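Fiche de contrôle – démonstration de manipulation en simulation, journée portes ouvertes, site de Cidton
Date : 5 octobre 2025
Contrôle fait par : Innes Gillies
Relu par : Kirsty Dalgleish
Salle : atelier 7, poste Stalla

La fiche se remplit avant l'entrée du premier groupe. Une case non cochée bloque l'ouverture du poste, sauf accord écrit de Kirsty Dalgleish dans la marge.

## 1. Salle et accueil

- [x] Issue côté cour dégagée, porte déverrouillée
- [x] Câbles au sol sous goulotte entre le pupitre et l'écran
- [x] Extincteur en place, étiquette lisible
- [ ] Marquage de la zone public – ruban décollé près du pupitre. Refait par Struan Aitken avant l'ouverture, à revoir à la pause.
- [x] Jauge affichée : 16 visiteurs par groupe, accompagnateurs compris

Commentaire : la feuille d'émargement de Gunn portait encore l'ancien horaire. Remplacée.

## 2. Démarrage de la simulation

- [x] Scène de l'appartement chargée sans message d'erreur
- [x] Arrêt du programme testé depuis le pupitre et depuis le poste animateur
- [x] Vues de pince transmises à l'écran public
- [x] Pince ouverte et vide au départ de la séquence
- [x] Textures du sol et des murs affichées

Commentaire : la vue de pince est sombre du côté gauche. Skye Buchanan propose de remonter la luminosité de l'écran et de laisser la scène telle quelle. Accepté.

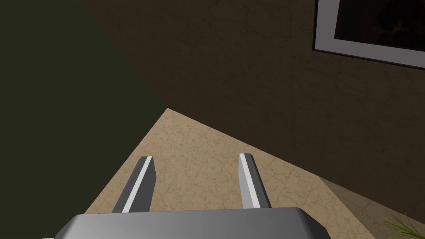
*Point 2 – vue de pince, doigts écartés au-dessus du sol beige, tableau au mur en haut à droite.*

## 3. Approche de la porte

- [x] Vitesse limitée au réglage « public » dans le menu Midumico
- [x] Rainures du panneau de porte visibles dans la vue de pince
- [x] Bordure noire de la porte nette sur le mur clair
- [ ] Commentaire oral prêt – le texte parle d'une poignée alors que l'élément blanc, à gauche, s'identifie mal sur cette vue. Gillespie Galbraith corrige.
- [x] Reprise manuelle possible à tout moment depuis le pupitre

Commentaire : prévenir les visiteurs que la vue suit l'inclinaison de la pince. Deux personnes ont demandé pendant la répétition si la porte était posée de travers. Une phrase suffit, à dire avant de lancer la séquence. 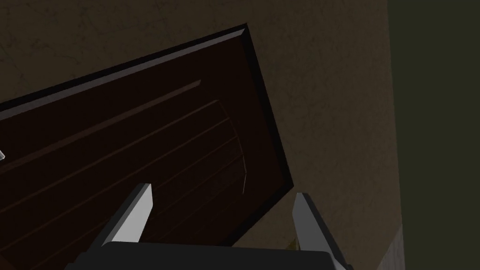 ## 4. Vue générale et deux bras

- [x] Passage de la vue de pince à la vue du corps sans coupure
- [x] Les deux pinces visibles en même temps
- [x] Sol orange bien distinct du corps blanc à l'écran
- [ ] Petit objet sombre au sol, vers le coin de la pièce – absent de la liste des objets de la scène. À identifier avec Stalla.
- [x] Compteur de pas : départ à 1 000, arrêt d'essai demandé à 1 015, arrêt constaté à 1 015

Commentaire : l'objet ne gêne pas le déroulement. On le laisse pour aujourd'hui, et l'animateur n'en parle que si la question vient du public.

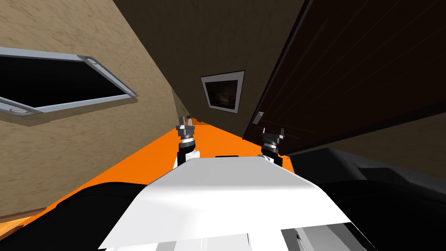 *Point 4 – vue du corps, les deux pinces vers l'avant, porte foncée à droite.*

## 5. Pendant la visite

- [x] Un animateur au pupitre, un autre près du public
- [x] Manette réservée à l'équipe pour le premier groupe
- [ ] Essai de la manette par les visiteurs – en attente du support de fixation
- [x] Volume du micro réglé depuis le fond de la salle

Commentaire : garder les questions pour la fin de la séquence. À la répétition, Struan Aitken répondait tout en pilotant et a dû recommencer l'approche.

## 6. Suites

1. Ruban au sol à remplacer par un modèle plus large – Struan Aitken
2. Texte oral du point 3 – Gillespie Galbraith
3. Liste des objets de la scène à compléter – Skye Buchanan, avec Stalla
4. Support de manette à commander avant la visite de novembre – Innes Gillies

Poste autorisé à l'ouverture, avec réserves aux points 1, 3, 4 et 5. Accord noté en marge, K. Dalgleish.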